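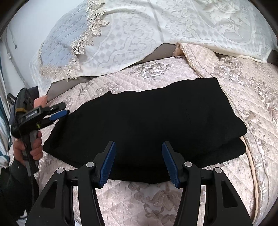
A death notice should not cost more than the flowers, Keegan Paquette told the meeting in Caltdale on Sunday, and added that many families in the town had stopped placing notices for exactly that reason. They telephone the relatives, they put a card in the bakery window, and the neighbor from the next street learns of the death when the funeral is over.

The meeting was held in the hall behind the Poltau chapel, and it was called to discuss the funeral notices which the Sandhu funeral home will begin to publish in March. From that month every family in Caltdale and in the villages of the valley can have a notice without payment, also when the funeral itself is arranged by another firm. The notice will be on the website of the funeral home and on a printed sheet, to be hung at the chapel, at the library and at the gate of the Pinix cemetery.

Until now the families had to send the text to the regional newspaper, where the price is counted by the line. A notice with the names of all grandchildren becomes expensive in this way, and people at the meeting gave examples of names they had left out. One woman said she had paid for a short text for her husband, with his age and the hour of the service, and that she is still sorry about it. His years at the dairy were not mentioned, and his sister in another state was not mentioned either.

The new notices will have a limit of 2000 characters. The funeral home explained that this is enough for a life told in plain words, with parents, places of work, church, family members and the details of the service. A longer text can be read on the website, but the printed sheet must fit on the boards. A family may write the notice by itself or answer a list of questions and let the office write it. In both cases a member of the family must read the final text and sign it before it is published.

Some of the discussion was about mistakes. In a small town a wrong first name is remembered for a long time. The office will correct an error on the website on the same day, and the printed sheet will be replaced on the next working morning. The funeral home asked families to bring the documents with them, also for dates which they believe they know well. The maiden name of the mother and the year of the marriage are the details which most often turn out to be different on paper.

The hour of closing was discussed too. A text which arrives before 4 in the afternoon will be published the same evening. After that hour it waits until the next day, and this caused some disagreement. Visitors from the farms said that a family seldom has the text ready in the afternoon, when there are still calls to make and animals to feed. The funeral home promised to look at the hour again after the first summer, but it did not promise to change it.
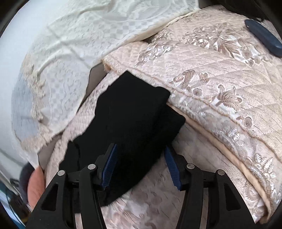
Folded black cloth beside a quilted blanket.

A second part of the plan concerns the older notices. The library keeps 17 boxes of clippings from the regional newspaper, collected over many years by readers who cut them out and brought them in. They are sorted by family name, not always correctly, and the paper has become yellow and easy to tear. The library would like to copy them so that they can be searched on a computer. The work will start with the boxes in the worst condition, and people who want to help with reading the names can leave their telephone number at the desk.

Paquette asked if relatives could say no to this. Not every old notice is kind, and a few mention a cause of death which today would not be printed. The answer was that a relative can write to the library and ask that a clipping is not shown on the computer. The paper itself stays in the box. Several people in the hall thought this was fair. Others said that a notice was public on the day it was printed and should remain so, and the question was left open.

There was also the matter of photographs. Each new notice may have 2 pictures on the website and a single one on the printed sheet. The funeral home prefers a photograph in which the person is easy to recognize, but it will not refuse one from a young age. A man near the door said that his father had only ever allowed himself to be photographed with his hat on, and he was told that the hat is welcome.

Comments under the notices will not be possible in the beginning. Condolences can be written in the book at the chapel or sent to the office, which gives them to the family in an envelope after the service. Many of those present seemed content with this. A younger visitor found it a pity for relatives who live far away and cannot come to sign the book. For them the office will print messages which arrive by email and put them in the same envelope.

The Poltau chapel will keep its own custom of reading the names of the dead aloud at the Sunday service. This is done for all who are buried at Pinix, whatever church they belonged to, and the family does not need to ask for it. If a family does not want the name to be read, a word to the chapel before the service is sufficient.

For the burial of ashes the rules at the Pinix cemetery stay as they are. The same goes for the fees for a grave, although more than one visitor tried to bring the talk to that subject. The cemetery has its own yearly meeting, and questions about the fees and about the broken water tap by the lower path should be taken there.

Forms for the new notices can be picked up at the Sandhu office in Caltdale, at the library desk and at the chapel before and after services. A version in large print is available on request. Families who already have a service planned for the first days of March are asked to call the office beforehand, so that the text can be prepared in time.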